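The Board That Ate My Spring
A weekend feature on maple, plastic shapes and the pleasure of a good flat surface

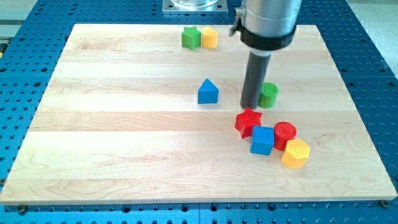
Maple strips, blue bench, eight bright shape blocks.

May 11, 2020

I bought my first shape blocks in January, meaning to give them away, and I'm afraid they never left the house. They were from Trendano, a little shop in Pludinton that sells toys by the scoop, and I went in for a birthday card. You know how it goes! I came out with a paper bag full of plastic shapes and no card at all.

The trouble with blocks like these is that they look dreadful on a patterned tablecloth. All that colour needs something quiet underneath, and for me that means maple. It's a pale, creamy wood, and when it's joined up in strips you get those small shifts of shade from one plank to the next, with a knot or a bit of wavy grain turning up where you least expect it. I could look at it all day (and lately I have).

My own board came from Rurnurent, who sell offcuts and seconds, and it took me 153 minutes to sand. I know because I had the radio on and sat through an entire play. I started with a coarse paper, went along the grain, never across, and then did it all again with a fine one until my palm slid over the joins without catching. If you can still feel a ridge, keep going.

Then there's the bench. I've grown very fond of blue under maple — it makes the wood look almost like cream in a jug — and a top with a grid of holes is a joy if you like things to stay where they're put. A screw near each front corner and a board isn't going to wander off while you're fiddling with it. Mine used to creep towards the edge every time I leaned on it, and I lost a good pencil that way.

As for laying the blocks out, I like a bit of air between them. My sister-in-law lines hers up like a bus queue, which drives me mad, but she says the same about mine. Yoon, the craft fair over in the old corn hall, had a whole table of shapes last time, about 200 of them in one heap, and I'd have swapped the lot for a handful set out nicely on a decent bit of wood.

I still owe somebody a birthday card.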